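Section 4: Setting up your results desk on count night

By now you should have Stimwood installed on the desk laptop, your district loaded, and your list of precincts checked against the one from the clerk's office. If any of that is still hanging over you, please go back to Section 3 and finish it first. It's a pleasant enough job in the afternoon and a miserable one at nine in the evening with the phones going.

The next few pages take you from an idle screen to a running results page that people at home can follow. We've written it for the person sitting at the desk, who may well be doing this for the first time, so forgive us if we linger over things you already know. Allow yourself a good hour before polls close. Experienced desks can do it in much less, but a first-timer who tries to race through will usually skip step 6, and step 6 is the one we get the most calls about.

4.1 Opening the count

1. Sign in with your desk account, the one that ends in your district name. Your personal account will let you look at everything and change nothing, which can be very puzzling if you don't notice which one you're in.

2. From the menu along the left, choose Counts, then New Count. Give it a plain name that a stranger would understand, such as "Usley Town Council, all wards." The name appears at the top of the public page exactly as you type it, so do check your spelling before going on.

3. Pick the type of contest. For a single seat, choose One Winner. For a ward that elects several members at once, choose Several Winners and enter the number of seats. For a ballot measure, choose Yes/No, and Stimwood will put away the candidate boxes and give you two columns.

4. Add your candidates in ballot order. You can paste them in from the sample ballot, one name to a line, with a comma before the party or "no party" label. Stimwood keeps the order you give it until the first votes come in, and after that it sorts by votes unless you tell it otherwise.

5. Enter the number of registered voters for each precinct. This is the figure used to work out turnout. If you leave a precinct blank, the turnout line stays hidden for the whole contest.

6. Turn on Two-Person Check. The switch sits near the bottom of the Settings tab and is off when you start a new count. With it on, no figure reaches the public page until a second person has read it back and pressed Agree.

Caution: Once the count has been opened, the Two-Person Check cannot be switched on without closing the count and starting over. Anything already typed in will be kept as a draft, but the public page will go blank for a few minutes while you do it, and readers do tend to notice.

7. Press Open Count. The bar at the top of the window turns green and the words "Waiting for first return" appear on the public page.

4.2 Getting the desk itself ready

A results desk needs two chairs, one laptop, one phone and a printed copy of the precinct list. We're great believers in the printed copy. When the internet goes down (and in an old school gym it may well go down) you can carry on writing returns by hand and type them in later, and nothing is lost except a little time.

Seat your two people side by side so they can both see the screen. One takes the call and says the figures out loud, and the other types. After each precinct they swap the job of checking, so that the person who typed isn't the person who presses Agree. It feels a bit fussy for the first few returns and then it becomes a rhythm, and most pairs get quite attached to it.

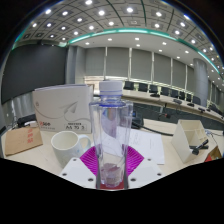
Put the phone on the side of whoever is taking calls, and plug in the laptop even if the battery says it's full. The screen is set to stay awake during an open count and that uses power faster than you might expect. If you have a second screen, turn it so that visitors can see the public page without leaning over anyone's shoulder.

Note: Fiifi Alhassan, who looks after our training days, likes to have new desks do a dry run with made-up returns in August, well before things get busy. To do the same, choose Practice Count in place of New Count. Practice figures are stamped with a gray "Practice" label and can never be published, so you may make as many mistakes as you please.

4.3 Entering a return

1. When a precinct calls in, ask for the caller's name and the precinct code before anything else. Type the code into the search box and the right form will open.

2. Enter the votes for each candidate as they are read to you. Press Tab to move down the list. There's no need to type commas in the larger numbers.

3. Enter the total ballots counted. Stimwood adds up the candidate votes, with the blank and spoiled ballots, and compares them with the total you were given.

4. If the two match, a small green tick appears beside the total. If they don't, you'll see an amber bar with the difference written in it.

5. Read all of the figures back to the caller, slowly, and wait for a clear yes.

6. Press Send to Check. Your partner now reads the return from the screen against the handwritten sheet and presses Agree or Send Back.

Let's take the amber bar a little further, as it worries people more than it should. Suppose a precinct in Nartey gives you 451 total ballots. You type 236 for the first candidate and the rest as they come, and the bar tells you there's a difference of nine. Nine times out of ten (no pun intended!) two digits have been swapped around, by you or by the caller, and reading the list back will bring it to light. If it doesn't, press Hold. The return is saved, the public page simply shows that precinct as not yet reported, and you can call them back when things are calmer.

Caution: Please don't adjust a candidate's votes to make the amber bar go away. Every change is kept in the log along with the name of the person who made it, and the log is what the clerk will ask for if the result is questioned.

4.4 Calling a result, or leaving it alone

Stimwood doesn't call races. It will tell you when a lead is larger than the number of registered voters in the precincts still to report, and it marks that contest "Lead cannot be overtaken." Whether you announce anything on the strength of it is for you and your editor to decide.

You'll find the margin warning under Settings, then Margins. It's set to 500 votes when you first install the program, and any contest closer than that carries a small "Close" label on the public page. For small wards this is far too wide and you'll end up with the label on everything. Change it to suit the size of your contest. The Usley desk brought theirs down to 400 for the mayor's race and lower again for the wards, and were much happier with it.

Late-arriving mail ballots need a word of their own. If your state accepts them after the day of the vote, tick Mail Ballots Outstanding on each contest. The page will then say "Unofficial, mail ballots still to be counted" under the totals, and it will go on saying so until you untick the box. Do leave it ticked, even if a reader writes in to complain that the race is obviously over.

4.5 Adding updates alongside the figures

Most desks like to run a few lines of commentary next to the numbers. Open the Updates tab, type your note and press Post. Each one carries the time it was posted, and the newest sits at the top.

Keep them short. "Precinct 12 is in, two left in the north ward" is just what readers want. If you need to correct an update, use Correct, which leaves the first version in place with a line through it. Delete is there as well, but it's meant for things posted to the wrong contest altogether.

Reader comments are off to begin with. You can switch them on for each contest, and you can also set them to wait for approval. We'd suggest approval if you have a third person to help, and leaving comments off entirely if you don't.

4.6 Closing up for the night

1. Check that no returns are sitting under Hold or Waiting for Check.

2. Choose Counts, then Pause. The public page stays up, with a line saying when the next figures are expected. You'll be asked to type that in.

3. Press Save Log and keep a copy somewhere other than the desk laptop. A memory stick in somebody's pocket is fine.

4. Sign out of the desk account. Closing the lid doesn't sign you out.

Don't choose Close Count until the official canvass is finished. A closed count can be opened again only by Wurnano support, and it takes us a little while because we have to confirm with your clerk that the request is real. If you find you've done it by accident, write to Nazar Tkachuk on the support desk with your district name and the name of the count, and he'll get it started for you.

Section last revised 30 Sep 2022. Continue to Section 5: Official results and recounts.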